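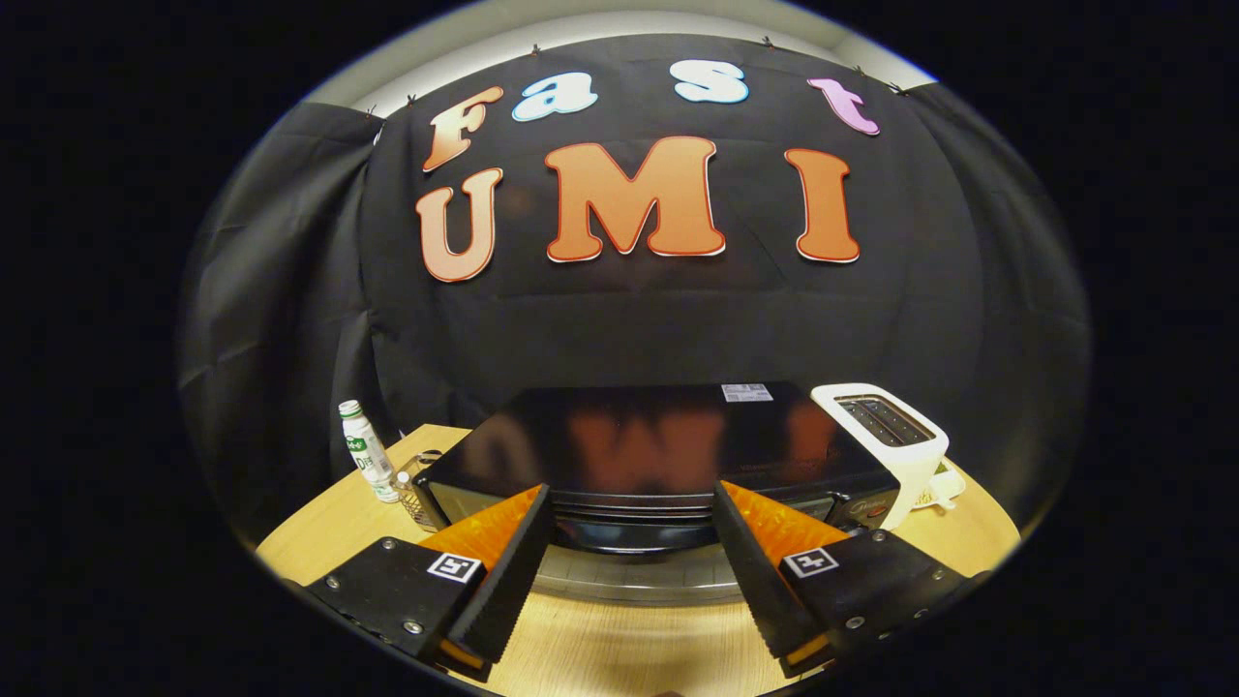
How to Run a Gripper Demo Table at an Open Day

These are the steps we use at Kotetent when visitors come to try the handheld gripper. Two people can set it up in 90 minutes.

1. Hang the backdrop first. We use black fabric, clipped along the top edge. Pin the letters on after it is up. They will tilt a little where the fabric curves.

2. Put the table in front and place the microwave in the middle. The toaster goes on the right. A bottle and a clear cup go on the left, close to the microwave.

3. Check the gripper. Both square markers should be clean and flat on their mounts. Try every screw with a driver. Open and close the fingers a few times.

4. Record one practice run before the doors open. Start with the jaws open and facing the microwave. Play it back and make sure both markers stay in view.

5. Let visitors in by groups of 8 at most. Oona Tuominen gives the talk and Impi Mustonen stands at the table. Keep the talk short, as most people want to hold the gripper.

6. Give each visitor one simple task, such as picking up the cup and setting it down again. Ask them to move slowly. Children may need both hands.

7. Put everything back in its starting place between groups. Strips of tape on the tabletop help with this.

At the Jammont open day in March we had 70 visitors and ran short of time for step 7. Leave a gap between groups if you can.

Last updated 23 September 2024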